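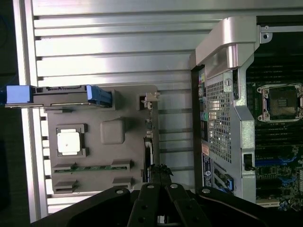
Repair benches are where Ulgate thinks robots will earn their keep first, well before they get near anyone's ironing. The firm has been trying two arms on desktop computers at its Skutidgate workshop, and the job is a dull one: take a part, put it where it goes, move on to the next. For a person the fiddly bits hardly register. For a machine they are most of the work. A blue latch, a narrow strip of circuit board held by two clips, a processor socket with a screw at each corner – each needs its own grip and its own amount of push.

Mansilla, which refurbishes 2,537 office machines a year, has asked for a price. It wants memory and drives handled without a person standing by, and it wants the arms to keep going for 97 minutes between checks.
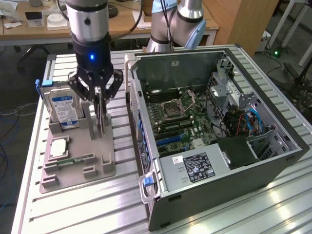
Drive, processor and memory set out in the tray, with the opened tower alongside.

Chores at home are further off. A tray holds its parts in known places, and a kitchen drawer does not. Sesteck dropped its washing-up trial after 2 months and has gone back to factory work – packing, sorting and the like.

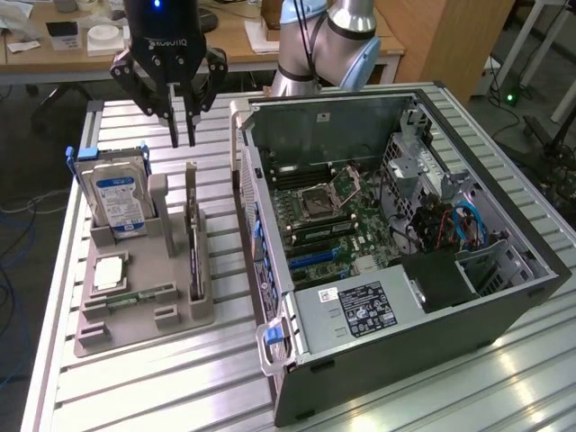
Ziad Bitar wrote in to say that he would pay nearly 600 pounds for a machine that only changed the bedding, and that he could put in his own memory, thank you.

Ulgate's next open afternoon is in February. Places can be booked at the front desk.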